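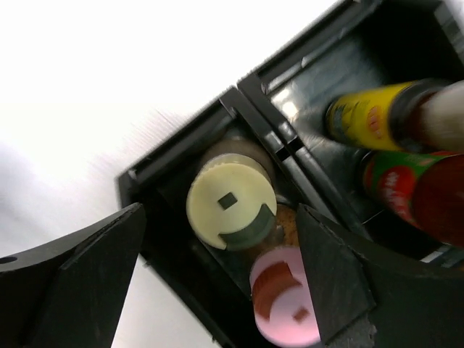 Figure 4. Wrist camera view of the two-compartment caddy, with the gripper fingers on either side of the left compartment.

4.2 Equipment budget

We priced the bottle-handling cell before choosing a gripper. Kostiuk obtained quotes from Stukura and Tremine for the same arm mount, and the two differed by $179. Fingers were the larger concern. Tight compartments (Figure 4) call for a narrow finger, and narrow fingers wear faster, so we planned for 48 spare pairs over the life of the project. The full gripper line, spares included, came to $1009 — nearly all of what was left after the arm. Caddies were bought locally and charged to consumables. The wrist camera was budgeted separately, with a replacement held over until June. Lead time from Tremine was 58 days, and the schedule in Section 5 assumes it.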